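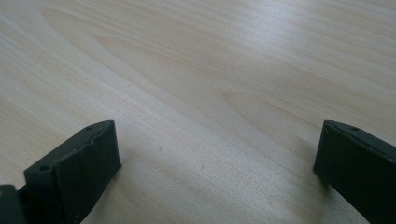

Reading a Board, Part 2: Cathedrals, Straight Grain and What Finish Does to Both
Evening woodworking course, handout for week 7
Lucimara Amaral

Last week we got through growth rings and why a log isn't the same all the way across. I promised we'd get to the pretty part, so let's go! Bring this sheet with you because you'll be drawing on the back of it.

Cathedral grain

You know those pointed arches, one nested inside the next, that you see on so many tabletops and cabinet doors? We call that cathedral grain. (Some people say "flame," and I've heard "mountains" from more than one student, and all of those are fine with me.) You get it when the saw passes through the log more or less flat to the rings. The log tapers a little, the blade goes straight, so the blade slices out through one ring after another and each one leaves a loop on the face of the board.

Look off to the side of the arches and the lines usually pull together and run straighter. That's the same board and the same rings! Near the edges of a flatsawn board the blade is meeting the rings at a steeper angle, so they show up as narrow, more even stripes. Quartersawn boards look like that nearly all the way across.

One thing I get asked every term: can you tell the species from the arches? Not from the arches alone, no. Plenty of woods do it. Look at the pores, look at the end grain, smell a fresh shaving if you have one. Color is the weakest clue of the lot. Pale woods go yellow, dark woods fade, and stain fools everybody, me included. I once spent a whole August in Bragança telling people my aunt's table was chestnut. When I finally crawled underneath with a flashlight I found stained pine, and a pencil note from 1919 that I still can't read.

And please remember that veneer shows cathedrals too. Check the end of the top. If the lines on the face carry on down into the end grain, you very likely have solid wood. If they stop dead at a thin layer, you don't.

Sheen and where you stand

A glossy or half-glossy top throws the light back at you, and wherever it does, the grain goes washed out and pale. Move your head a foot to the left and suddenly there are lines where you'd have sworn there was nothing. So walk around the piece before you judge it. I like one low lamp at the side and the ceiling lights off, which also shows up scratches, drips and sanding marks you'll wish you'd seen sooner.

Tiny dark specks: try a fingernail first. Dust in the finish feels like a little bump. If it's perfectly smooth it could be a pore, a pin knot, or dirt sealed in under the coat, and sanding will only help with the last one, and then only if you take the finish off.

Laying out a top

For the small table (the Gumemdale plan, sheet 3) we're gluing up boards to a width of 29 inches. Before any glue comes out:

Lay all the boards loose on the bench, best face up.
Turn them and swap them until the seams bother you least. Straight grain next to straight grain hides a seam best. An arch chopped in half by a seam will annoy you for years.
Mark a big chalk triangle across the whole set so you can put it back together after planing.
Check which way the grain rises at each edge. Try to keep it going the same direction, or you'll get tearout on every other board.
Take your time. I allow around 40 minutes for this and most people use all of it.

For next week

Find a wooden tabletop you use a lot. Kitchen, office, the Alus café down the road, wherever. Wipe it off, clear it, and sketch the grain on the back of this sheet. Show me where the arches point, where the lines run straight, and any seams you can find. Stick figures of grain are fine, I'm not grading the art.

Reading: the Brastska booklet, the chapter on flatsawn lumber. Skip the drying tables for now, we'll do those together when we get to moisture. And bring chalk!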